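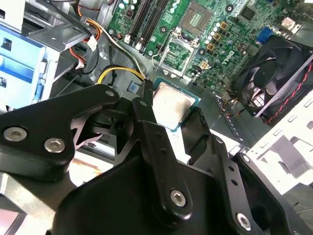 The arm at the Prirkside workshop has been on the same job since March, which is swapping the processor in an old Dell desktop. I picked it because the case is cramped and the parts cost nothing. If a pin gets bent, the board goes in the scrap bin and I pull another one.

The fingers are the third set. The first two were too wide to get past the cables, and I kept trimming them until they flexed. The current ones are long and narrow with a row of holes down the face, so I can move the screws when the reach is wrong. They still flex a little at full stretch, but I can live with it.

Getting hold of the chip was the easy part. I grip it by the edges and keep the force low. Letting go is harder. A processor has to be set down flat on the pins, and the gripper likes to hand it over with one side lower than the other. I wrote a small routine that lowers the chip, stops, opens the fingers a hair and closes them again before the final drop. It helps on most tries. When the tilt is too big it does nothing useful, and I hit the stop button.

Urkar is the name of the control program, for no good reason. The log is at 2113 lines now and most of them are me changing one offset back and forth. Last week I went through 140 attempts from the saved runs and 80 ended with the chip in the socket. The rest were mostly stops, plus a few where the yellow power wire got in the way. I have started tying the cables back before each session – a zip tie does more than any code I have written so far.

The lever and the load plate are still done by hand. I want the arm to do the lever next, but it needs a sideways push, and these fingers weren't made for that. I have a hook shape drawn up and will cut it on Monday if the mill is free.

One more note for anyone copying this: bring your own light. The overhead lamps in the shop make a glare on the metal lid of the chip, and the camera loses the edge of it. I spent two evenings blaming the calibration before I moved a lamp.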